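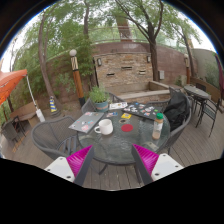 Njoroge Nyamweya and Chia-jung Tsang
May

3.2 Drinks and personal items on shared outdoor tables

The outdoor tables at the Kastel site are used for short work breaks, and most persons bring there both a computer and something to drink. In our records from the terrace, which contain 3,582 entries, the mug and the closed bottle are the two most frequent drink containers. We treat them as separate classes. A mug is open and usually stays near the place where its user sits. A bottle with a screw cap can be put down anywhere, also far from its user, and for this reason it is more often forgotten on the table.

Laptops were recorded only as open or closed. We did not record the stickers on the lids, although Toma (personal communication) suggests that they help people to recognize their own computer on a crowded table. Plants in pots were counted as part of the furniture.

Figure 4 gives an example in which both container types are present. The bottle contains a light brown coffee drink and has a wide green cap, and the white mug is next to a closed laptop. Entries of this kind were coded by two persons, and in 12 cases the code was decided after discussion.

Figure 4. Bottle and mug on an outdoor table. 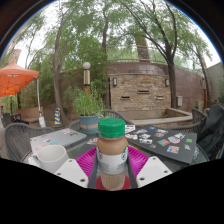
3.3 Clearing of the tables

The tables were cleared each evening by the staff of Gritano. Items left behind were kept for 30 days.

Contact: Chia-jung Tsang, Trundarden. © The authors. Back to top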